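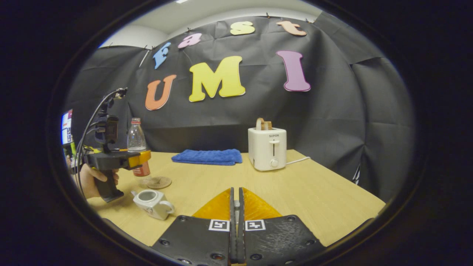
Ticket 1491
Status: Open
Opened: 2021-01-19
Site: Prullcombe, room 64
Reported by: Gorazd Kadrić
Assigned to: Leopold Riedl

Problem
Black backdrop keeps sagging at the right side. Creases show across the whole cloth and the folds get deeper toward that end. There is a gap low down on the right past the table.

Log
GK: Moved one clip further right. Sag came back overnight.
LR: Four clips is too few for that width. Don't steam it with the letters on, take "Fast" and "UMI" down first. Move the toaster and its cord off the table too.
GK: Can the I go closer to the M when they go back up? It sits too far out.
LR: Yes. Bringing a bag of 32 clips from Grolto and the steamer. Leave the blue towel, I'll use it.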